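## 4 Der Tisch, die Arme und das Brot

Dieses Kapitel setzt voraus, dass beide Arme verschraubt sind und der Not-Halt funktioniert. Wer Kapitel 3 übersprungen hat, blättert bitte zurück. Wir warten.

### 4.1 Tischtuch auflegen

1. Tischplatte abwischen. Krümel unter dem Tuch drücken sich durch und landen später als »Hindernis« in der Höhenkarte.
2. Das graue Tuch auflegen und nach allen Seiten glattziehen. An den Ecken umschlagen und unter der Platte festklammern.
3. Mit der flachen Hand einmal quer darüberfahren. Wirft das Tuch dabei Falten, zurück zu Schritt 2.

**Hinweis:** Bitte keine gemusterten Tücher. Das karierte aus der Küche der Werkstatt Gincombe hat uns zwei Abende und eine Freundschaft gekostet.

### 4.2 Kabel verlegen

1. Steckdosenleiste hinten neben den Fuß des rechten Arms legen, nie auf die Seite, auf der gegriffen wird.
2. Das Greiferkabel am Handgelenk mit einer Schlaufe führen. Der Arm muss das Gelenk in beide Richtungen bis zum Anschlag drehen können, ohne dass das Kabel spannt.
3. Gelenk von Hand durchdrehen (Antriebe aus!) und dem Kabel dabei zusehen. Langweilig, aber billiger als ein neues Kabel.

**Achtung:** Kabelbinder nicht am Gehäuse des Greifers festziehen. Die Finger fahren sonst auf, aber nicht mehr ganz zu, und man sucht den Fehler in der Software.

### 4.3 Einschalten

1. Netzteile einschalten, erst links, dann rechts. Die umgekehrte Reihenfolge geht auch, nur vergisst Trornik dann, welcher Arm welcher ist.
2. Warten, bis die Anzeige am Gelenk des linken Arms dauerhaft blau leuchtet. Blinkt sie nach 7 Minuten immer noch, Netzteil aus, Kaffee holen, Netzteil an.
3. `trornik start --profil rana` eingeben. Das Profil *Rana* fährt langsam. Das Profil *Drandell* fährt schnell und ist für Leute gedacht, die ihr Brot gern vom Boden essen.
4. Den rechten Arm in Parkstellung schicken: `trornik park rechts`. Er faltet sich aufrecht zusammen und hat in diesem Kapitel nichts weiter zu tun.

**Achtung:** Während der Fahrt in die Parkstellung bleibt alles, was Finger hat und keine Seriennummer, vom Tisch weg.

### 4.4 Greifkraft einstellen

Gebäck ist ein undankbares Werkstück. Es ist nie zweimal gleich groß, es gibt nach, und die Kruste bröselt, sobald man sie schief ansieht. Ab Werk steht der Kraftwert auf 1.003. Das ist ein Rohwert ohne Einheit, und bei einem Milchbrötchen ergibt er Paniermehl.

1. Kraftwert auf die unterste Stufe stellen und in der Konfigurationsdatei speichern.
2. Greifer über ein Probestück fahren und mit `trornik greifer zu` schließen.
3. Rutscht das Stück beim Anheben heraus, eine Stufe höher. Knackt es, eine Stufe tiefer. Dazwischen liegt meistens ein brauchbarer Wert.
4. Die geriffelten Innenseiten der Fingerpolster nach jedem Durchgang mit einem trockenen Pinsel ausbürsten. Zucker und Fett setzen sich in die Rillen, und danach greift dort gar nichts mehr.

**Hinweis:** Probestücke vom Vortag verhalten sich anders als frische. Wer mit altem Brot einstellt, stellt für altes Brot ein.

### 4.5 Probelauf mit Korb

1. Den flachen ovalen Korb links von der Tischmitte aufstellen, längs zur Diagonale. Steht er parallel zur Kante, stößt der Greifer gern an den Rand und schiebt ihn vor sich her.
2. Ein rundes Stück ans linke Ende des Korbs legen, ein längliches davor auf das Tuch. Sonst kommt nichts auf die freie Fläche, auch keine Tasse. Vor allem keine Tasse.
3. `trornik probe korb` starten und die Hand am Not-Halt lassen.
4. Beim Absenken auf die Finger achten. Sie sollen links und rechts am Brötchen anliegen und den Korbboden in Ruhe lassen. Das längliche Stück bleibt bei diesem Lauf auf dem Tuch.

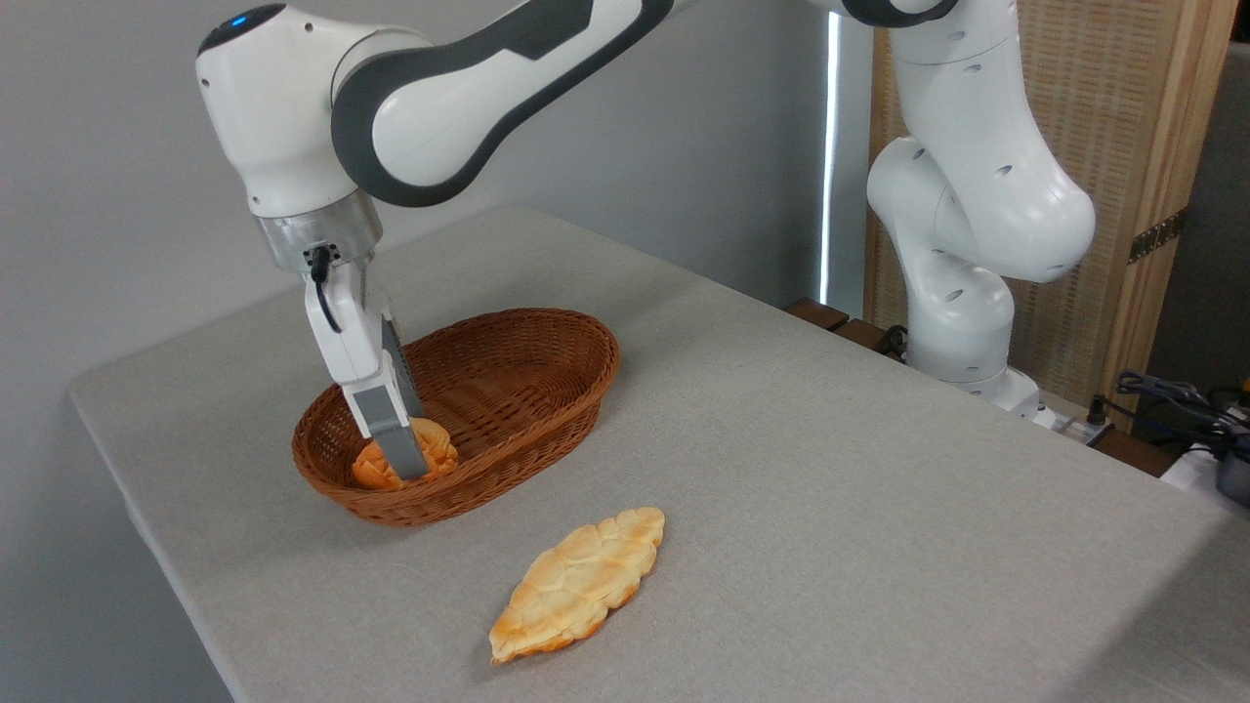

5. Den Lauf wiederholen, bis er 3-mal hintereinander ohne Eingriff durchgeht. Angehaltene Läufe zählen nicht, auch wenn es nur »fast nichts« war.
6. Die Werte unter einem eigenen Namen sichern. `test_neu_final2` ist bereits vergeben.

### 4.6 Wenn es nicht klappt

- **Greifer hält zu weit oben an:** Höhenkarte neu aufnehmen. Siehe Krümel, Abschnitt 4.1.
- **Korb wandert mit:** Ein Stück rutschfeste Matte unter den Korb legen.
- **Finger schließen schief:** Polster auf festen Sitz prüfen und beide Schrauben gleichmäßig nachziehen.
- **Arm tut nichts, Anzeige leuchtet blau:** Der Not-Halt ist noch gedrückt. Das ist in nahezu 7 von 7 Fällen die Ursache.

Weiter mit Kapitel 5, Übergabe zwischen linkem und rechtem Arm. Vorher das Tuch ausschütteln.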